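Robótica doméstica | Novedades y pruebas

El kit Pant de Drekia ya se puede alquilar

Pues ya está, ¡por fin! Drekia ha abierto el alquiler de Pant, su kit de pinzas de mano para grabar tareas y enseñárselas luego a un robot. Sale por 446 euros al mes, con un mínimo de 3 meses, y las reservas hechas ahora se entregan en enero. Yo llevaba tiempo dándoles la lata con esto (perdón, gente de Drekia).

La gracia es que coges una pinza en cada mano y haces la tarea tú, sin brazo robótico de por medio. Los marcadores cuadrados de los cubos sirven para seguir el movimiento, y las grabaciones se pasan después por Studden, el programa de la casa, que viene incluido con 18 horas de proceso.

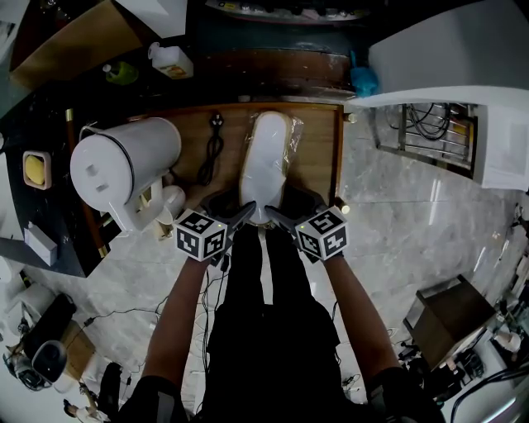

Redacción de Fladasmont · 2023-12-27

Lo que más me gusta es que se trabaja en una mesa cualquiera, con el hervidor y los cables por ahí, y con cosas envueltas en plástico transparente, que a mí me parecen de lo más puñetero para una pinza. ¿Pegas? El precio, claro, y que cada hora extra de Studden se paga aparte. Para un taller pequeño lo veo justito, pero para un trimestre de pruebas yo me lo pensaría.

Comentarios (3)

tuercafloja: ¿Se puede alquilar una sola pinza? Con una me apaño.

marisma_174: 446 al mes me parece un pico, esperaré a que lo vendan.

nodo_sur: ¿Y Studden funciona en Linux?

También te puede interesar
- Pinzas de dos dedos: qué mirar antes de comprar
- Studden estrena editor de grabaciones
- Robots en la cocina, lo que viene en enero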